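Footprints Before Breakfast: A Student Report from the Grullis Reserve
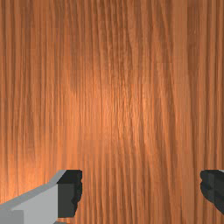 Fig. 1. Wood grain, close up (rendered).

July 8, 2022

1. What we set out to do

Our project asked a small question: do the animals at Grullis use the old cattle track on the Clasow side of the reserve, or do they prefer the new firebreak that was cut, at some expense, a short way north of it? The reserve's management plan assumes the firebreak. We had no opinion, having arrived the night before on a bus with one working window.

The field school at Zendilholm gave us 11 days, a box of rulers and a laminated guide to spoor in which the hyena and the wild dog had been printed the wrong way round. A previous group had corrected this in biro. A later group had corrected it back.

2. Method

We laid 40 track plots, half on each route, and raked them smooth every evening. Each plot was filled with sieved sand from the dry bed of the Satti, carried up in feed sacks. The Satti is described in the course handbook as "a short stroll from camp", and we would like to meet whoever strolled it.

At first light we walked both routes, measured every clear print and noted species, direction and the state of the sand. Prints that two of us couldn't agree on went down as "unknown". After the second morning we added a column for "own boots".

Plots were set 50 metres apart. On the cattle track this was simple. On the firebreak it took us through a stretch of thorn that had already grown back with great enthusiasm, and one pair of trousers did not finish the project.

3. Results

We logged 600 clear prints. Well over half were on the cattle track, and nearly all the large animals were there too: giraffe, kudu, one leopard on two separate mornings (or two leopards, we can't say). The firebreak belonged mostly to guineafowl, who walked up and down it as if they had paid for it.

Warthog turned up on both routes in equal measure and spoiled several plots by rolling in them. Wind took out the whole of the fourth morning, which we have left in the tables as blanks.

4. Discussion

The cattle track runs along the contour and comes out by the pan, the only open water on that side in July. The firebreak is straight, steep in two places and ends at a fence. It's possible that animals will take to it once the rains come and water is easier to find. Our data cover a single dry spell and shouldn't be stretched further than that.

We also raked the cattle track first every evening, so its plots stood open slightly longer. Next time the order should be swapped daily. We thought of this on the bus home.

5. For the next group

Repeat the plots in the wet season. Bring a second rake. The sieve at Zendilholm has a hole in it and the good one is kept behind the generator.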